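Flenberg Shared Workshop: Hand-Held Gripper Build

The workshop presents its current build, a pair of hand-held grippers, at the round table with the lamp and power strip. 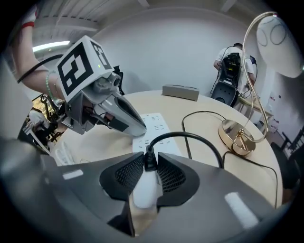 Plug held between the mesh finger pads.

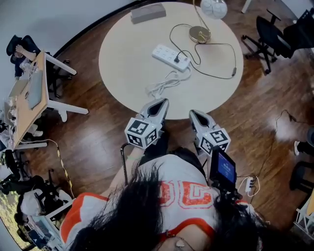 Marker cubes at the base of each finger.
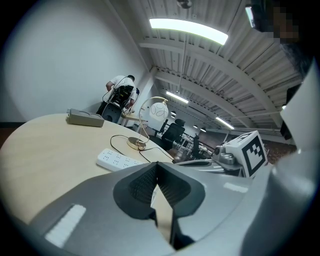
Trilleo writes that the finger pads on a similar build at home wore through after 71 grasps, and asks which mesh Flenberg would recommend.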